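3.2 Collecting demonstrations by hand

All demonstrations were recorded with a hand-held gripper whose fingers match those on the robot arm. The person giving the demonstration stands or sits at the table, holds the tool, and does the task directly. We chose this over remote control after a short trial in May, in which two operators used a joystick to drive the Aasen arm through the same tasks. Both could finish them, but they moved in short steps with long pauses, and policies trained on those recordings paused in the same places.

The lid task uses a plastic ring with a clear round lid joined to it by a hinge. The operator takes hold of the ring at its rim, moves it to a marked position, and lets go. The lid may be open or closed at the start. We kept both cases in the training set, as an open lid shifts the weight of the part and can block the approach from one side.

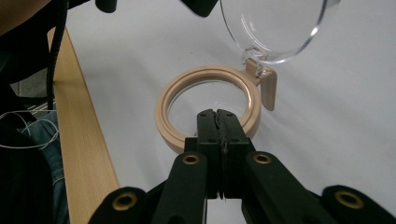
Figure 3. Grasp on the near rim of the ring with the lid open, seen from the camera on the hand-held gripper.

Operators were given one page of written instructions and 14 practice attempts before recording began. They were told to close the fingers fully before moving and to keep the tool at a steady height during transport. We gave no rule for where on the rim to grasp. In the first version of the protocol we did, and the resulting policy failed whenever the ring was turned away from its usual angle.

Four operators recorded 2000 demonstrations in total. Each recording was checked by a second person, who removed those where the fingers slipped or the part left the camera's view during the approach. Recordings with a failed first grasp followed by a successful second one were kept and labeled as recoveries. Section 4.2 compares policies trained with and without them.

Finger opening was logged together with the camera images and the pose of the tool. Before training, we cut the idle time at the start and end of each recording but left pauses in the middle untouched. The same settings were used for the Graller arm, apart from a lower speed limit.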